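Gider Community Kitchen is looking for home bakers

Flatbread people, we want to hear from you! Gider is putting together a community collection of everyday flatbreads, the kind that get made on a weeknight without a recipe in sight, and we need home bakers to come and bake with us, talk to us and argue with us about flour.

You don't have to be a professional. You don't have to be fast, or neat, or able to make a perfect circle (Krishnamoorthy Pillai, who started the collection, makes rotis shaped like Ohio and is very proud of them). If you make a bread that is flat and you have made it more times than you can remember, please read on.

What the collection is

We began with a box of handwritten cards left over from the old Brarkimley bake sale. Some had proper measurements. Most said things like "flour, enough" and "water until it feels right." We loved them and we couldn't bake from a single one of them. So we started inviting people in, weighing what went into the bowl as they worked, and writing it all down along with whatever stories came up while the dough was resting.

So far we have 460 recipes typed up and tested. They run from msemen and injera to Welsh bakestone breads, potato lefse, arepas, scallion pancakes and a cornmeal thing from one family that has no name at all, only a hand gesture. There are big gaps. We have almost nothing from Central Asia, very little gluten-free, and just one bread made with teff. We would also love more stuffed breads of any kind.

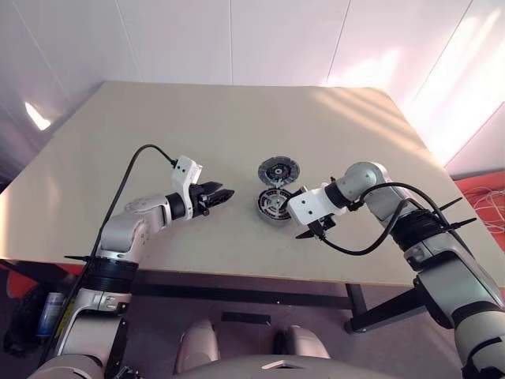
Photo: Khadija Naciri / Gider

Who we're looking for

Anyone 16 or over who bakes a flatbread at home and can get to us for a session. Bakers under 18 need a parent or guardian along, and they are welcome to pitch in. Couples, siblings, neighbors and grandparent-and-grandchild teams are all fine, up to 2 people at the dough. If you'd like to bring someone to interpret, they don't count toward that number. We already have people here who speak Arabic, French, Tamil, Portuguese and Welsh, so tell us on the form if one of those would be more comfortable for you.

We especially want to hear from people who learned by watching. If you've never measured anything in your life, you are exactly right for this.

What happens at a session

Sessions last 2 hours, which is plenty for most breads. If yours needs an overnight ferment, start it at home and bring it along, and we'll ask you to walk us through that first stage as well. You mix, knead, rest, shape and cook the way you would in your own kitchen. Osian Howells does the weighing. He will ask you to tip your handful of flour into a bowl before it goes in the dough, and he'll keep asking, so please be patient with him! Khadija takes notes and asks the questions.

Then we all eat. This part tends to run over.

A few days later we test the recipe ourselves from the notes, and we call you when it goes wrong. It usually does the first time. The finished version comes to you for corrections before it goes anywhere, and your name appears on it exactly as you want it to, or not at all if you prefer.

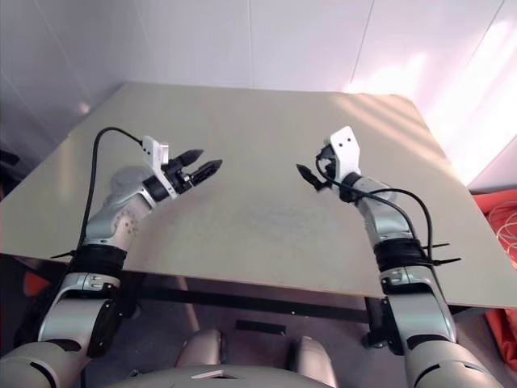
A table at Gider.

What we provide

– Flours: all-purpose, bread, whole wheat, atta, semolina, masa harina and rye. Ask if you need something else and we'll try to find it.
– Oil, butter, salt, yeast and baking powder.
– Cast iron griddles, a tava, a gas burner and a regular oven.
– Bus fare both ways, or parking.
– A printed copy of the collection when it's done.

Bring your own rolling pin if you have a favorite. People do seem to bake better with their own. The same goes for a special pan, a pot of starter or the one cloth that dough is allowed to rest under.

Please list any allergies on the form, both yours and those of anyone coming with you. Our kitchen handles wheat, milk, eggs, sesame and nuts every week, so we can't promise a space free of any of them. For gluten-free breads we set aside a separate griddle and bowls, but anyone with celiac disease should talk to Zulmira first.

When

Sessions run all through July, on Thursday evenings starting at 5:30, with some daytime slots for people who work nights. The building has a ramp and an elevator, and there are stools if you like to sit while you knead.

How to take part

Pick up a form at the front desk or at the Bouzid grocery counter, or call and ask for Zulmira Lobo. She'll want to know what you bake, roughly how long it takes and whether it smokes (we just like to have the windows open in time). There is no tasting round and no competition. If your bread is already in the collection, come anyway – we have five versions of paratha and they have hardly anything in common.

If baking in front of people sounds awful but you have family cards or notebooks you'd be willing to let us copy, Kgomotso Hlongwane is scanning those, and she can do it while you wait.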